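3.2 Street lighting and roadside use at dusk

The second part of the survey dealt with residential streets in the Previtz district after sunset. These streets were left out of the earlier daytime count and have received little attention in the planning literature, where most work on evening lighting deals with main roads and shopping areas. Our interest was in how the light from public lamps combines with light from houses and shops, and in what is kept along the roadside at the hour when people are coming home.

We selected 11 street segments from the Lirnedent base map. Each segment had homes on at least one side, a curb along at least part of its length, and no traffic signal. Together they cover 900 meters. Observations were made in September, beginning at sunset and ending when the sky was fully dark. Each segment was scored on five items: spacing of lamps, evenness of light on the road surface, private light sources, condition of the curb and sidewalk, and objects standing at or near the roadside. Scores were entered on the Peng form, which we changed only by adding a line for the state of the road surface.

Lamp placement followed a similar pattern in most of the district. Public lamps stand along one side of the street and the opposite side depends on whatever spills across. Figure 4 shows a stretch with a line of three streetlights on the left and a motorcycle parked close to the roadside, near the curb. The sky at this hour is still a deep blue, and poles and branches read clearly against it, while foliage at the side of the road has already become a single dark mass. Parked vehicles next to planting of this kind were given a separate code.

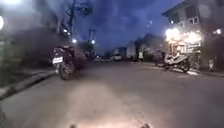 Figure 4. Residential street at dusk with streetlights along the left side and a parked motorcycle.

Two observers scored every segment independently. They agreed closely on lamp spacing and on curb condition. Agreement was weaker for evenness of light, and most of the differences came from segments where the road was wet. Puddles pick up the light of nearby lamps and make the surface look brighter in patches, even where the light meter shows no change. We therefore report wet and dry scores separately in Table 3 and do not combine them.

Private sources mattered more than we had expected when the form was drawn up. Lamps on house and shop fronts were recorded in over half of the segments, and in several they lit the sidewalk better than the public lamps did. Carports were a further source. A small light under a carport roof does little for the road, but it marks the entrance and makes it easier to tell that a vehicle is standing inside. Both kinds of source are present in Figure 5, along with the low dark boundary at the foot of the buildings that separates them from the sidewalk.
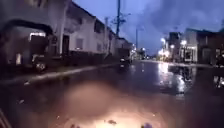 Figure 5. Wet street with white residential buildings on the left and lit shop and house fronts on the right.

Curbs and sidewalks were scored from the roadway. A pale curb remained easy to follow late into the observation period, and observers gave it higher visibility scores than dark curbs under the same lamps. Narrow sidewalks scored lower overall, mainly where plants or parked motorcycles took up part of the width. In all, 18 places were marked where a person on foot would have to step into the road to get by.

The Nolirard index, which uses public lamps only, ranks two of our segments among the darkest in the district. Both have lit house fronts on the side opposite the lamps, and both observers placed them near the middle of the scale. We return to this difference in Section 4.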